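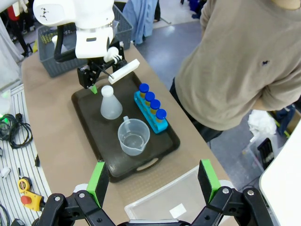

Myung-ja Ji

Pramgate Science Centre, prep room meeting, February 5, 2025

Minutes, typed up same evening, shout if anything wrong.

Present: Myung-ja Ji (notes), Chae-won Do (chair), both of the morning technicians, Year 8 outreach lead, stores. Evening class tutor came in for the tray item and the tape item, then had to go and teach.
Apologies: front desk, schools bookings.

Last minutes

January minutes agreed. One correction, the cupboard with the broken hinge is the one by the sink, not the one by the door. Hinge still broken. Stores has the part, wrong length of screw. Carried over again.

Tray layout

Main item, took up most of the meeting. Sample tray set out on the papered table so people could look at it while we talked. Brown tray with the oval handle slot, conical flask at the back, measuring cup in front of it with a bit of water in the bottom, blue rack with the capped tubes down the other side.

Chae-won: wants every tray for the school visits laid out the same way so a class can be told "the thing at the back left" and everybody reaches for the same thing. Last term each technician did their own version. Two groups sat next to each other with everything the opposite way round and the teacher spent the first part of the session sorting that out instead of doing the session.

General yes to this. Then a long discussion on which way round.

Morning technicians prefer flask at the back. Tall, narrow neck, gets knocked by sleeves if it's anywhere near the front. Outreach lead not sure, says smaller children can't reach over the cup to get to it and will drag the cup with them. Tried it standing, tried it sitting. Sitting is harder. Agreed flask stays at back but the children stand for that part, which most of them do anyway.

Rack: goes lengthways from back to front, caps all visible. Evening tutor would rather have it square to the tray edge as it looks neater. Left to whoever is laying up, not worth minuting further (but was minuted, sorry).

Handle slot to face the child. Otherwise they carry it from the long sides and tip it.

Do we put water in the cup beforehand? Two views. For: saves a queue at the sink. Against: slops when the trays are carried across. Agreed a shallow amount only, enough for rinsing, and the measured water gets poured at the bench from the jug. The practical only needs 50 ml per group so there is no call to fill cups up.

ACTION: MJ to write the layout on one side of A4 with a drawing. Drawing to be done by somebody else please.
ACTION: Chae-won to do the drawing.

Flasks, plastic or glass

Short one. Frosted plastic conicals are fine for visits. Complaint from evening class that you can't see a colour change properly through them. Fair point. Evening class to keep the glass ones, top shelf, and wash them themselves. Visits stay on plastic. Nobody under sixteen to be given glass without a technician at the bench, that is already the rule, just repeating it.

Plastic ones not to go in the drying oven. This has happened. One is now a bowl.

Tubes and caps

Stores reports we have more tubes than caps that fit them. The Jumetti caps and the older ones look the same in the drawer and are not the same, older ones go on and seem fine and then weep when laid down. Evening tutor lost most of a batch of tea samples that way in January.

Agreed: dark blue caps are for the tubes in the blue racks and stay with them. Once a rack is made up it stays made up. Washed, dried, caps back on loosely, rack back on the tray. Odd caps go in the sweet jar and get tested when somebody has time.

Question from outreach about what to put in the tubes for the open afternoon. Want something that shows up as a colour but is safe if it ends up on a jumper. Options were weak tea, diluted apple juice, food colouring. Juice goes off and brings wasps later in the year. Food colouring stains. Tea it is, made up fresh, tubes to be labelled on the day.

ACTION: stores to seperate the two kinds of cap and bin any split ones.

Bins and labels

The translucent white bins for the small bits. Everyone likes them. Everyone dislikes the labels. The small square ones are stuck on the side, so once bins are stacked close together you can't read them, and the ink rubs off with the alcohol wipes.

Suggestions:
Bigger label. No room for the lid clip.
Label on the end. Fine if they're always shelved end out.
Label on end and side. More work but done once.
Pencil on masking tape. Objected to strongly by stores.

Going for end and side. Label says what's in the bin and which shelf it lives on, nothing else. No names of people. No "misc".

ACTION: morning technicians, next quiet day.

Paper on the tables

Evening tutor asked if we need the brown paper at all. It creeps, it tears at the corners, and when it gets damp the trays stick to it. Counter view from the technicians that the benches underneath are scratched to bits and the paper hides spills for nobody, you see a drip straight away on it. Keeping it. Change it when it's marked, not every day. Tape at the corners only, low tack, the stuff on the roll by the window. The parcel tape took the varnish off the end bench and we're not doing that again.

Paper offcuts go in the box for the under fives, they draw on them.

Order and money

Chae-won went through the quote from Kwak. New trays, same brown, same handle slot, plus racks to match, comes to 1,136 pounds with delivery. That would give us 40 full trays, enough for a double visit with no washing up in between.

Outreach asked if cheaper trays would do. Tried a cheap one last year, bent in the middle when loaded, back corners lifted. No.

Stores asked if we could order half now. Delivery charge is the same either way so it works out dearer. Agreed to order the lot, subject to the centre manager signing. If she doesn't, we come back to this next time.

Measuring cups not in the order. We have enough, though a few have lost their markings in the wash. Ones with no markings are for rinsing water only. Put a dot on the handle so they don't get mixed up.

ACTION: Chae-won to send the order.

Bookings

Dudarero is now showing the right rooms after the fix, except prep which it still calls Room 2. Room 2 is the one upstairs. A supply teacher went up there with a class and waited. Schools bookings to chase. Until then put "ground floor, past the coats" in the notes box of every confirmation.

Half term: prep room is in use mornings only. Trays for the week to be laid up the afternoon before and left on the side bench with a cloth over. Not on the floor.

Coats and sleeves

Quick one from outreach. Long sleeves get rolled up or pushed up before anyone handles a tray, adults as well. Hair tied back as usual. Aprons are on the hooks, the small sizes have gone missing again, please look in your bags.

AOB

Kettle in prep is to be used for the tea samples only. Staff tea from the staff kettle. There is now a sign.

Sink drains slowly. Someone has been rinsing sand down it, please use the bucket.

Lost pipette bulbs, a bag of them, red. Last seen on the window sill. If you have them put them back and no more will be said.

Thankyou to the morning technicians for getting the January visit turned round so fast when the coach was early.

Open afternoon rota is on the prep room door, gaps still on the tube table and the washing up.

Next meeting

First week back after half term, same place, straight after closing. MJ to send round a time. Items to Chae-won before then, including the hinge.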